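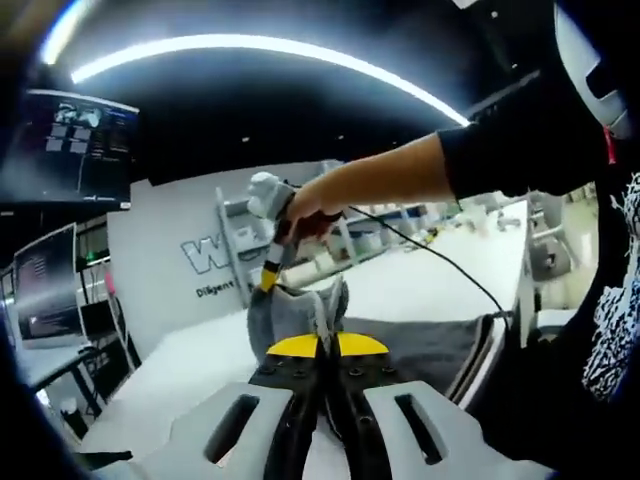
Britt-Marie Solheim: OK but thirds or halves? I've folded in halves since I was a kid and my stack still leans.

Thirds, Britt-Marie! Thirds all the way, and I will happily post about it all day. Lay the towel flat, long side toward you, and smooth it out from the middle with your whole forearm. Fuzzy fabric hides wrinkles until you're three folds in.

Search posts, people, tags

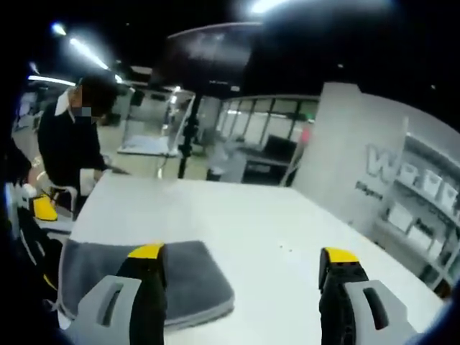 Tyra Myklebust
Linen room lead, Pitunel

2/ Gray microfiber is my favorite thing to fold. It grips itself! Cotton slides around, but a plush towel stays where you put it - you can square up a corner and it's still square when you come back.

3/ We had 300 of them to get through in July and I switched to thirds at towel 30. So much faster, and the shelf looked gorgeous.

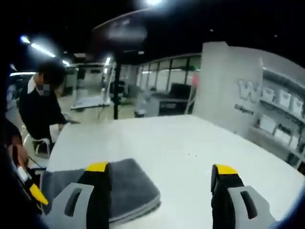
Dark gray microfiber towel, folded thick, on a white tabletop.

4/ Edges! Put the folded side facing out and tuck the loose layers to the back. Then press down with a flat palm and let go. If it puffs up a lot, open the last fold and push the air toward the open end (do NOT roll it, you'll get a hump).
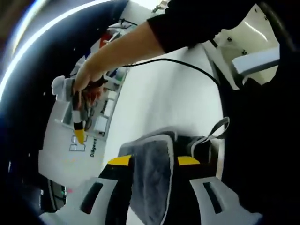
And if you don't have a shelf, drape it. One fold lengthwise, hang it over whatever's handy, pull the front a little lower than the back. Still counts as put away in my house!

5/ Fitted sheets next, wish me luck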